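The Rinum Letter
March issue
By the Editor
14 comments | 45 shares

Washing up for the machines

Koppel has put out its spring update on the household handling project, and several readers have written in asking what I make of it. I make less of it than Koppel does. There is some decent work in there, though, and since the update runs to an awful lot of pages and most of you have jobs, I've read it so you can skip to the parts that matter.

The headline number is 3743. That is how many separate recordings the project holds, gathered by people at home, in their own kitchens, holding a gripper in one hand and doing ordinary jobs with it. Pick up a cup, shift a pan, put the bowls away. The recordings go off to Vurport, where they are checked, trimmed and fed to a learning system called Brarnevum. Brarnevum is then supposed to drive a real arm through the same sort of job in a kitchen it has never met.

I like the first half of that. For years the standard way of gathering this stuff was to sit someone down in a lab with a pair of control handles and a bolted-down arm, and have them move the same red block for an entire afternoon. It was slow, it cost a fortune, and what you had at the end was a system that knew a great deal about one table. Handing people a gripper and sending them home is quicker and cheaper, and it gets you real clutter. I have no quarrel with any of it.

My quarrel begins with the word "diverse", which turns up on nearly every page of the update. The recordings came from 130 homes. That sounds like plenty until you go to the table at the back and see how they are spread. A small group of keen contributors sent in far more than everyone else, and their kitchens will be doing most of the teaching. If one keen household owns a particular set of bowls, Brarnevum is going to become an expert in that particular set of bowls. Koppel gives us the total for homes and the total for recordings, and leaves the reader to assume that the one is shared out fairly among the other. I wrote to ask for the split by household. I was sent a link to the update.

Then there is the matter of what counts as a good example. The guide for contributors (it's public, and worth a look if you can stand the tone) asks for a "clean and confident" movement from start to finish. Fumbles are to be marked and thrown out. I can see why you'd want to do that, and I think it is a mistake. Anyone who has put away a pile of crockery knows that the useful knowledge is all in the wobble. The top bowl slides, you feel it go, you tip your wrist and it settles. If every wobble goes in the bin, the system is only ever shown the world behaving itself. The first time something slips, it will have nothing to go on.

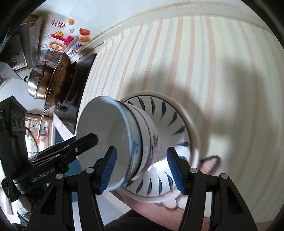

Three nested bowls, held on their sides between the blue pads of a GenRobot.AI gripper.

Bowls are a good test of all this, far better than the blocks and sponges that fill so many of these collections. They are smooth and round, and they come in stacks where nothing quite matches. The set in the photo has a little glossy one with a pale blue band, a flowered one behind it, and a wide one with dark blue leaf marks inside. Three sizes, and one squeeze has to do for the lot. A person holding the handle sorts that out without thinking. What gets written down is how the hand moved and how wide the fingers were. How hard the person was pressing, and what they felt through the handle that made them press harder, goes missing. Koppel admits this in a footnote and says force readings are "on the roadmap". I have been reading this sort of update long enough to know what lives on the roadmap.

The second thing bowls show up is shine. There's a bright gleam in the bottom of the big one there, and a glazed surface under a kitchen light is a rotten thing to learn from. The gleam shifts whenever the camera shifts. Vurport's answer is more recordings, at different times of day, and I dare say more recordings will help. I would like to see a number for how much. The update has a chart with a line going up, and the scale along the bottom has been left off.

So what does Brarnevum do with all this once it has been fed? Here we come to the trial, and I'd ask you to read slowly, because the update doesn't encourage it. Vurport ran 200 attempts at a set of kitchen jobs. The success rate is printed in large type and it is a handsome one. Further down we learn that an attempt was counted as a success if the object left the surface and was "under control" for a moment. It did not have to arrive anywhere. By that measure I have successfully caught every plate I have ever dropped.

Further down again, we learn that 45 of the attempts were set aside because of "setup issues". Were those failures? Some of them may well have been honest faults, a loose cable or a camera that hadn't woken up. But if you set aside that many from a pool that size, you owe people a list. There isn't one. The handsome figure is worked out on what was left.

In fairness -- and I do try -- a few things in the update are better than they were last year. Contributors are now shown their own recordings before they're sent, and can hold any of them back. That should have been there from the start. Homes are full of things people would sooner not share, and a wide lens sees a good deal more than the bowl it's pointed at. Contributors are also paid by the hour now instead of by the recording, and I suspect this will do more for the quality of the collection than anything in the technical section. Pay by the piece and you get the same easy pick-up done over and over by someone watching the clock. You can see it in the earlier batches, if you have the patience to go through them. I went through a fair few. There is one cup I would recognise anywhere.

And the raw recordings are open. Anyone can download them, which is how I come to be complaining about them in such detail. Plenty of outfits bigger than Koppel give you a glossy film and a promise.

What I would like to see next is dull and cheap. Count by household, and print it. Keep the fumbles and label them as fumbles, so that somebody can train with and without them and tell us which does better. Hold back a number of homes entirely, the whole kitchen with everything in it, and test only there. At present the trial kitchens are described as "new", and it took me two readings to work out that new meant a new arrangement of a kitchen already in the collection. Move the kettle to the other side of the hob and you have, by this reckoning, a home the machine has never visited.

Several of you asked whether it's worth signing up as a contributor. If you've got the spare time and don't mind doing your washing up with one plastic hand, I can't see the harm. The next round opens before the summer. Read the part of the agreement about what happens to recordings once they've been passed on, because your right to withdraw them stops at that point, and the guide mentions it only once. You may also want to use your second-best crockery.

I've sent my list of questions to Koppel and to Vurport and will print whatever comes back, at whatever length they like. The comments are open below as usual. If anyone has trained something of their own on the open recordings, I would very much like to hear how it got on, and I'd be particularly glad of the ones that went badly.

14 comments | 45 shares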